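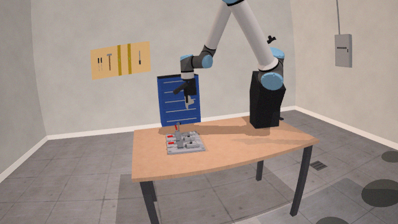
The arm over the wooden table, with the blue board behind the gripper.

Hi all – a quick catch-up on the Lovell evening classes, as promised in the grant letter.

We've had a busy stretch since April! Enrolments hit 59, which is miles better than I'd hoped for, and the bookkeeping course filled up first (I would have bet on pottery). Alberg Hall is still our main venue, and they've kept the rent at $300 a month, so I've been able to put a bit more into course materials.

Spending so far comes to $2753. The biggest chunk went on printed workbooks and a second-hand projector. I still owe the Soltani print shop $200 for the spring flyers, and that'll show up in the next report.

The one sore spot is the Vindport bus. The last one leaves at 8:40 pm and our classes finish at nine, so a few people have been slipping out early. I've asked Alberg if we can start half an hour sooner and I'm waiting to hear back. If they say yes, I'll need your okay to change the programme before the next flyers go out.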